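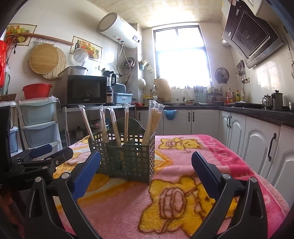

Should I unwrap chopsticks before they go in the caddy?
Setareh Soltani
Mine are wooden, still in the clear plastic, standing in a green basket with square holes. Is it OK to store them that way?

Wiroj Yimyam
Fine for spares. Unwrap the ones you use daily, wash and dry them first — the holes only help if air gets to the wood.

Usa Rattanakul
I leave mine wrapped until June when family visits. Never had a problem.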